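Pricing Custom Cakes at a Small Bakery: Student Project Report
Course: Small Business Practice
Partner business: Flistby Cakes, Masson

1. Background

Flistby Cakes makes birthday and wedding cakes to order. The shop had no written price list. Each quote was worked out over the phone, and two customers asking for the same cake could get different prices. Our team of 2 was asked to suggest a simple pricing method. 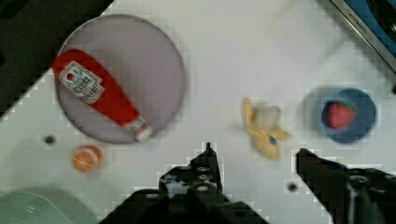 Toy ketchup bottle on a round plate, with an orange slice nearby.

2. Method

We went through 164 past orders from the shop's order book and sorted them by size, number of tiers and type of decoration. We left out cupcakes. In January we also sent a short survey to customers in Masson and Druklow.

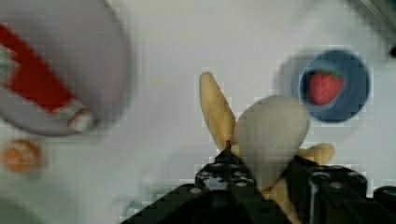
One customer wrote in the survey that she did not mind paying more for sugar flowers, but wanted to know the cost before she came in for a tasting.

3. Results

Decorating time was the main problem. Piped borders were quoted fairly, but hand-painted designs took up to 8 hours and were often charged the same as plain fondant.

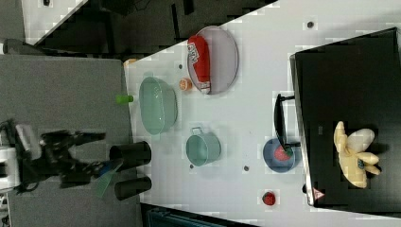
The owner told us that she had always guessed at painting time and rounded down for regulars.

4. Recommendation

We suggest a base price per serving plus an hourly rate for decoration. Delivery to Jevel should be a separate line on the quote.

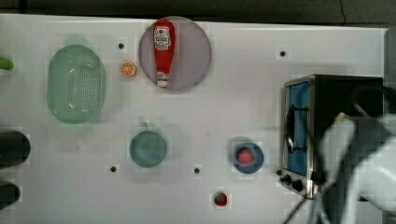
Our instructor commented that an hourly rate might worry customers and that three fixed decoration levels could work better. We did not have time to test this.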